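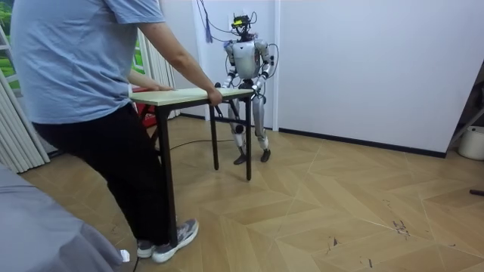
What is a staking pool?
A staking pool is a group of people who lock up their coins together so the pool can help run a blockchain. The network pays the pool, the operator takes a cut, and whatever is left gets split among the members. The word "passive income" shows up a lot in the ads. I would read it with one eyebrow up.

Where does the reward money come from?
Mostly from new coins the network creates, plus some transaction fees. If everyone's balance grows at the same pace, your share of the pie hasn't moved much. Few sales pages mention this.

Gitier advertises 10 percent a year. Is that real?
It may be, in coins. The rate says nothing about what those coins will buy when you get them out. I asked Gitier in January how the figure was worked out and got a link to the same page I was asking about.

What does the operator charge?
Barnetden takes 6 percent of rewards. Vidal says "zero fees" in large type and then charges 2 percent when you withdraw, so read down to the small type.

Can I get my coins back whenever I want?
Don't count on it. Most pools have a waiting period, and the price can drop while you sit in line.

Can I lose coins outright?
You can. Networks punish operators who go offline or break the rules, and members usually share the penalty. Some pools promise to cover it. Ask with what.

Is Cultville safer because it was audited?
An audit covers the code on the day somebody looked at it. It doesn't cover the people holding the keys, or any update made afterward.

Do you stake anything yourself?
A small amount, in a pool I won't name, and I check it more than I'd like.

Answers by Remo Kuster. Last updated Apr 10, 2023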